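Search stories Enter keyword Go

The Long Weekend of the Narine Five

18th May
By Nomvula Masilela

The contract said Lerato Ntuli would be paid per folded garment, with a bonus at 1,000, and that she could choose her gripper. She had been sent two. The Rampersad was gray, weighed as much as a bag of sugar and came with a leather wrist strap. The Narine was black, came with nothing, and had a trigger that squeaked on the way back.

"Which one do you like?" asked Gerrit Xaba, who ran the comparison for Zumolov and called her every morning before she had brushed her teeth.

"I like my hands," said Lerato.

"I'll put undecided."

She gave the Rampersad the first week. It closed with great dignity. You pulled the trigger, had a short think about your life, and then the fingers met. On bath towels this was fine. On socks it was like being helped by an uncle. By Friday she had done 315 garments and had a groove in her thumb, and she had started saying "in your own time" to it out loud, which got onto the recordings and which Gerrit asked her to stop.

The Narine was quick and had no manners at all. It would pinch a sleeve, the sheet under the sleeve and, twice, the hem of the shirt Lerato was wearing. She learned to come in flat, with the lower finger sliding under the cloth and the wrist turned out a little, the way her aunt Nosipho turned flatbread. Once she had that, the socks went like nothing.

"Your cycle time is down by half," said Gerrit. "What did you change?"

"I stopped being polite."

"I need something for the form."

"Approach angle," said Lerato, and heard him typing happily.

Anathi Modise had the same job on the other side of town, and the two of them were not supposed to compare notes. They compared notes every evening. Anathi was a Rampersad woman. She said the Narine was a gripper for people who ate standing up. She also said that Endov, the people paying for all of this, had already picked the winner back in April, on price, and that the whole trial was so somebody could put a graph in front of somebody else.

"Then why are we folding?" said Lerato.

"For the graph."

Lerato thought about this through a pile of pillowcases. She found that she minded less than she ought to. Nosipho, who owned the house and most of the clothes, minded even less. She had not ironed or folded in three weeks. She had taken to bringing things up from the bottom of closets, things that had been folded perfectly well since before Lerato was born, shaking them out in the doorway and leaving them on the bed with an innocent face.

"That was already folded," said Lerato.

"Not by science," said Nosipho.

What neither gripper could do was zippers. Shirts, yes. Towels, all day. But a zipper has opinions. It stays stiff when the rest of the garment wants to bend, so you fold one side over and the other side rises up to meet you. The Rampersad had held its ground and let the cloth slip. The Narine held on to everything and dragged the whole business toward the pillows. Lerato wrote ZIPPERS in capitals in the comments box, and Gerrit wrote back asking whether this was a hardware concern or a feeling.

On the last Sunday her count stood at 1,193, well past the bonus, and she could have stopped. Anathi had stopped. Anathi was at the movies. Lerato made a cup of tea, let it go cold, picked up the black one and squeezed it a few times to hear it squeak.

"One jacket," she told it. "Then you can go back to your mother."

She took it by the hem.

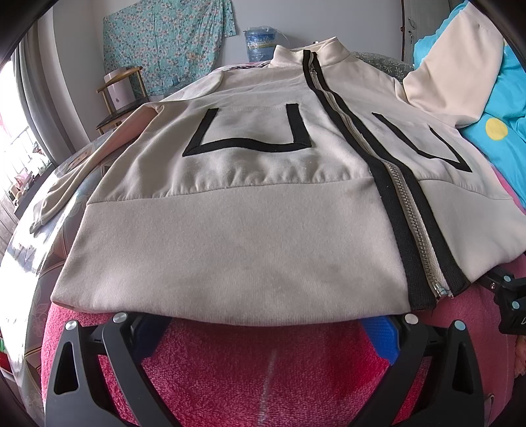 Gerrit called on Monday before seven. Endov had chosen a third gripper, from a company none of them had heard of, and would Lerato be available to start again on Thursday, from the socks.

"What's it like?" she said.

"Orange," said Gerrit, and after some rustling of paper, "It says here it's very good with zippers."

Down the hall, her aunt was already opening a closet.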